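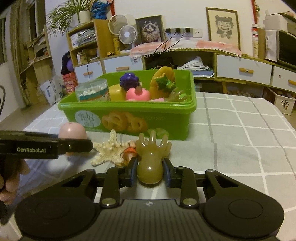 A soft toy hand between the fingers of a hand-held gripper.

The packers who teach the machine

In Prultcombe, the small parts hall of Kosel was for many years a loud place. The company fills mixed boxes with little toys and sells them to shops and fairs, and each box was filled by hand, from trays, by people standing at a long bench. In February the first robot arms from Texier were put at one end of the bench. The people at the other end had known this since the autumn, and they were not happy with how they had learned it — from a paper beside the coffee machine.

I visited three times, the last time on 13th April. What interested me was less the arms and more a kind of work that did not exist in the company one year ago. Some of the packers now spend a part of their shift with a gripper in each hand, picking things up and putting them down, so that the arms can learn from their movements.

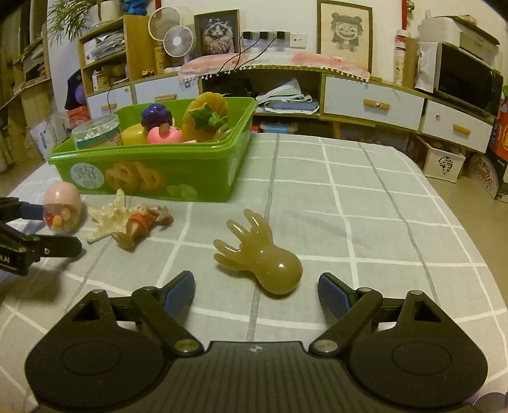
It is slower than it sounds. A person who has packed for years does not think about her fingers. With the gripper she has to think. One packer told me that in the first days she felt like a child who learns to eat with a fork. A hard thing like a capsule wants to roll away, and a soft thing bends, and you must decide where to take it before you close. She practices with whatever is there, also with things Kosel never sells, because the arms should not become used to only one kind of object.

For a full shift the goal is 82 good recordings. A recording is thrown away when the hand shakes or when the object falls, and the packers can mark this themselves. They asked for it. At the start a supervisor was deciding which ones were bad, and this made people nervous and their hands were even worse.
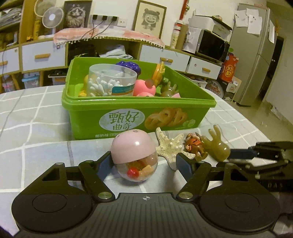 By Maarit Oksala
Contributing writer, work and technology

The company has 354 employees, and over the winter it promised that none of them will lose the job because of the arms. Promises like this are easy to write. The union at the site, which shares an office with the workers of the Skurska warehouse next door, wanted it with a date and a signature, and received both. What is not in the text is the hourly pay for the new work. For now it is the same as for packing, and many think this is wrong. "I am giving the machine what I know," one man said to me. "For packing I was paid for boxes. What is the price of what I know?"

He is not against the arms. His shoulder hurts after so many years at the bench, and he sits now for half of the day. An older colleague of his tried the grippers for 10 days and went back to the trays. She missed talking. When you record you look at your hands, she explained, and the one beside you does also, and so the morning passes without a word.

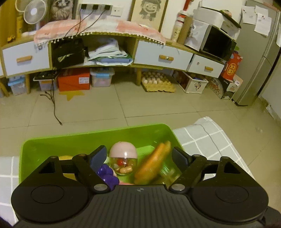
There is also the question of speed. When I stood at the bench, the arms were still much slower than any packer, and they stopped often. Younger workers laughed at this at first. Later they laughed less, as some of them could recognize their own way of turning the wrist. One of them found it nice. Another said she went home that day and did not want to speak about it.

The management would like to move more people to the recording work before summer. The packers want first that it rotates, two hours and then a change, and that a refusal has no consequences. The talks about this were going on when I left, in a small meeting room behind the hall, and the bench was running with half of its people.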